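Trollero User Guide
Section 4: Matching the wrist view and the room view

By now you have a running server and a robot that answers to jog commands. Good, because this is the fun part! In this section you set up two camera views in the simulator and teach the planner to use both. Keep the Lapointe viewer open in a second window, as you will switch to it often.

Before you start
Trollero listens on port 3033. If Kustwood is already using it, close Kustwood first.

1. Open the Views panel and add a view called "wrist".
2. Fix it to the last link of the arm and press Render.
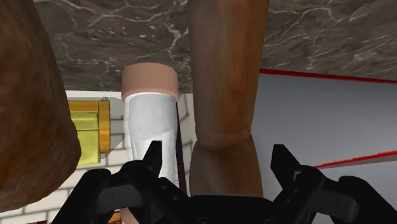
Depth ordering is where Trollero really shines, so take your time over this step. Switch on the Layers overlay and click through the objects one by one. A low view between furniture is a tough test: the fingers come first, and the white cylinder with the tan cap must be listed behind the left one. The near table leg on the left hides part of the yellow object, so expect a partial mask there and leave it alone. Filling in masks by hand gives the planner edges it can't trust.

Note: the underside of the marble slab counts as an obstacle. Leave "Ignore surfaces overhead" unticked.

3. Save the layers, then add a second view called "room".
4. Turn it until the arm and the tabletop are both in view, and press Render again. 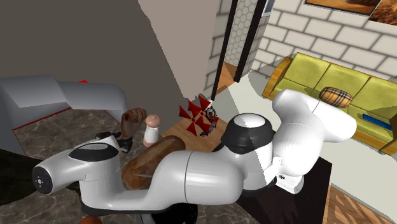 Els Michiels
Perception lead, Trollero

5. Click the shaker with the tan cap, then the brown loaf-like object beside it. The forearm covers part of the second one, so set its Visibility to Partial.
6. Choose Plan > Try path. The path is drawn as a line and the arm stays put until you press Run.

Caution: never press Run while the status light in the panel is amber. The planner is still loading shapes and may cut a corner.

If you see error 202, the two views are using different clocks. Open Prastarier, pick Sync, and repeat steps 2 and 4. I love how quick this is now; in January it still meant a full restart!

Next: Section 5, Saving and replaying a path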